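Portes ouvertes chez Zerberg : la visite s'arrête au poste 4

Publié le 2020-12-09, rubrique Visites

On nous avait promis un café à l'arrivée. Il y en avait, dans des gobelets trop petits, servi devant un panneau qui annonçait 543 heures sans incident. Le panneau était à affichage manuel, avec des chiffres aimantés, détail qui prendra de l'importance plus tard.

Zerberg occupe le fond d'une ancienne imprimerie, au bout d'un parking où le GPS vous dépose toujours du mauvais côté de la grille. La société développe Itero, un logiciel qui apprend à des bras robotisés à manipuler des objets de cuisine. Nous étions une quinzaine de visiteurs, badge autour du cou, masque sur le nez, répartis en deux groupes séparés par une longueur de couloir que chacun interprétait à sa façon.

Notre guide s'appelait Lucrezia Marino. Elle est responsable des essais et parle vite, avec une franchise que le service communication n'avait visiblement pas relue. Première étape, la salle des serveurs, qui ressemble à toutes les salles des serveurs. Deuxième étape, l'atelier des pinces, nettement plus amusant : un tiroir entier de doigts usés, rangés par date de décès. Les plus anciens remontent au mois de mai. On nous a laissé en prendre un en main. C'est léger, et un peu décevant.

Puis la salle d'essais. Les postes sont alignés le long du mur, chacun avec ses bras, sa table et sa petite vaisselle. Au poste 4, l'exercice du jour consistait à attraper un bol par le bord, à le soulever et à le reposer un peu plus loin. Un enfant de trois ans y arrive, mais un enfant de trois ans ne se programme pas, a fait remarquer Lucrezia, et la démonstration lui a donné raison d'une manière qu'elle n'avait pas prévue.

Le premier essai s'est bien passé. Au deuxième, la pince a pris le bord, le bras est monté de quelques centimètres, puis s'est figé net. Voyant rouge, bip, silence. Le bol est resté suspendu, incliné, avec une certaine dignité. Quelqu'un derrière moi a demandé si c'était compris dans la visite.

Le diagnostic a été rendu par Lộc Hứa, technicien, arrivé avec un ordinateur portable sous le bras et l'air d'un homme qu'on dérange toujours pour la même chose. Le câble qui pend au poignet s'était accroché au bord opposé du bol. En montant, le bras tirait donc sur son propre câble. Le contrôleur a mesuré un effort anormal, réglé ici à 40 newtons, et il a coupé. C'est exactement ce qu'on lui demande. Avec l'ancien seuil, à 75, le bol aurait sans doute fini par terre et le connecteur avec lui.

La suite est moins glorieuse. Pour libérer la pince, il faut passer en mode manuel, et le mode manuel exige une clé. La clé du poste 4 se trouvait sur le poste 2. Pendant qu'on allait la chercher, un visiteur serviable a tendu la main vers le bol. Lucrezia l'a arrêté d'un « non » que le deuxième groupe a dû entendre depuis l'atelier. Elle avait raison : un bras à l'arrêt sur défaut n'est pas un bras hors tension, et la ligne jaune au sol n'est pas une décoration. Nous avons tous reculé d'un pas, y compris ceux qui étaient déjà loin.
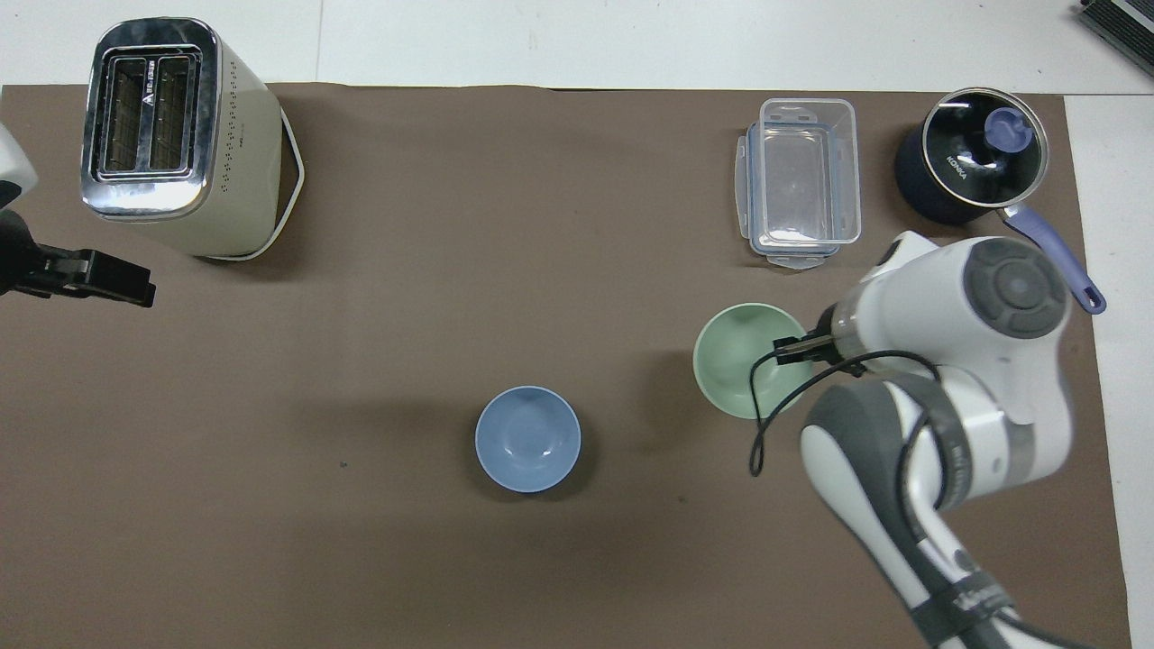 Salle d'essais Itero : la pince au bord du bol vert, le câble du poignet en boucle juste au-dessous.

Remise en service au bout de douze minutes. Lộc Hứa a tenu à nous montrer la fiche d'incident, et je l'en remercie, car peu d'entreprises ouvrent ce classeur-là un jour de portes ouvertes. C'était la fiche numéro 54, et la mention « câble poignet » revenait sur plusieurs des précédentes. Le remède est connu : une gaine qui plaque le câble contre le bras, commandée chez Morelli, attendue avant la fin du mois. Dans l'intervalle, on rattache et on surveille.

J'ai demandé pourquoi ne pas retirer l'exercice du programme de la journée. Réponse de Lucrezia : « Parce que ce matin, il marchait. »

La visite s'est terminée par une présentation de Bralness, le futur banc de test, dont nous n'avons vu que des diapositives. En repassant par l'accueil, j'ai cherché le panneau. Quelqu'un avait déjà enlevé les chiffres.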